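Laundry Corner, Beltstead Street

The laundry at our place is a closet with ambitions. Anas Karaki measured it in September and got 132 centimeters across, then measured again in case it had grown. We run 7 or 8 loads a week through it, and more than 300 clothespins have gone missing in there, by my reckoning. 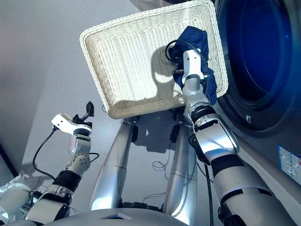

Navy over the rim of the white basket, front-loader to the right.

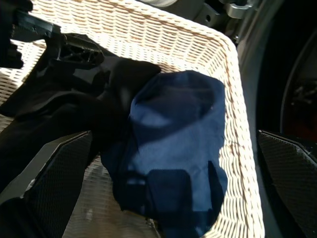
Black and blue, sharing the basket.

Do you wash navy and black together?
Always, in cold water and inside out, once the new things have had a wash or two alone.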